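Last updated: 31st August

Risow puts its "cleaner office" promise to a plain test – and reports mixed results

DRISTCOMBE – Risow, the office supply firm, today released the findings of its shared-bin trial at the Ododier building, where 132 desk-side wastebaskets were taken out in August and replaced with pedal bins along the walkways.

Suppliers in this business like to say that a colored lid changes how people behave. Risow has said so itself, and wanted to see whether the claim held up. The bins were emptied and the contents weighed for the whole trial. Total waste came to 1,409 pounds, hardly less than the month before. Cleaning rounds did get shorter, and fewer liners were used. 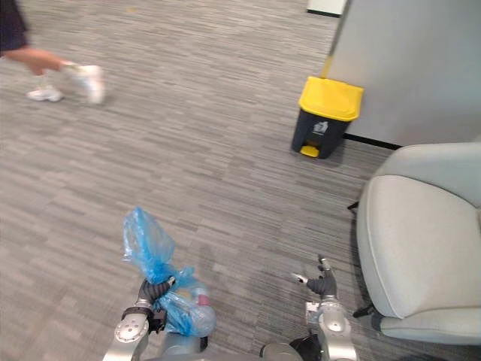 Do people sort their trash better when the bin has a yellow lid?

On this evidence, only a little, and mostly in the first week.

Of 709 bags opened and checked, 76 were sorted correctly. Risow does not regard that as a success and will not be printing it on a brochure. The company thinks placement matters more than color – a bin beside a wall or a seating area got plenty of use, while those near the stairs stayed almost empty.

Wong, the contractor that cleans the building, has asked to keep the pedal bins. Whether the sorting labels stay is still under discussion. A second trial, with larger lettering, is planned at the same site.

Contact: Risow Press Office, Dristcombe | © Risow. All rights reserved. | Back to top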